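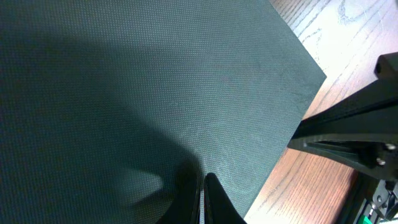
Stories > Short Fiction > Workshop Pieces

Previous Next Index Archive Submit

The Left Finger

The arm in the Dullton shop had started closing crooked in July, and by fall it was dropping every third washer.

I was the one who had signed for it, so I was the one who stayed late. My boss called it the Engebretsen, after the company that sold it to us, and she wanted it picking again by morning. She left me the key to the side door and half a sandwich.

I put the arm in its service pose, low over the mat, and locked the motors. Then I got down with my chin almost on the table and looked through the gap between the fingers. It should have been the same from top to bottom. It was wider at the top.

The manual was from Cletov, who made the gripper. It said to loosen the 2 screws on the finger mount, seat the finger against the stop, and tighten. It did not say what to do if there was grit behind the finger. I found some anyway, a gray paste of dust and old grease packed in like putty. I cleaned it out with a toothpick and a rag.

My father fixed looms for a living. He used to lay every part on a towel in the order it came off, and if the phone rang he let it ring. I had my phone in my jacket across the room. It buzzed while I had the finger off. I thought about who it might be — there was really only one person who called that late — and I set the finger down on the rag and kept working.

The first time I put it back I got it wrong. The fingers met at the tips and nowhere else. I backed the screws out, pushed harder against the stop, and tried again. With a strip of paper between the fingers I could feel the grip along the whole edge.

After that I ran the homing routine and taught the pick point over. The old point was off by 16 counts on one joint, which explained some of the washers. I wrote the new number on tape and stuck it inside the cabinet door, under the tape from the last person.

I set the cycle for 600 picks and sat on an upturned bucket with the sandwich. The arm went down, closed, came up, went over, opened. At 222 it stopped and my stomach dropped, but it was only the tray. I had forgotten to fill it. I filled it and pressed the green button on the panel.

Somewhere past 400 I went and got my phone. My brother had left a message. He said the house had sold, and that the people wanted to know if we were keeping the workbench in the basement. He said he needed an answer by Friday. He didn't say what he wanted to do.

I called him back with the arm going behind me.

"What's that noise?" he said.

"Work," I said. "Keep the bench. I'll come get it."

"It won't fit in your car."

"Then I'll take it apart."

He was quiet, and then he asked if I still had the towel. I told him I'd look.

The counter was at 571 when I hung up. I stood by the cabinet with the key in my hand and waited for the rest.

Posted November 12, 2024

Contact | Copyright Grillia Stories | Back to top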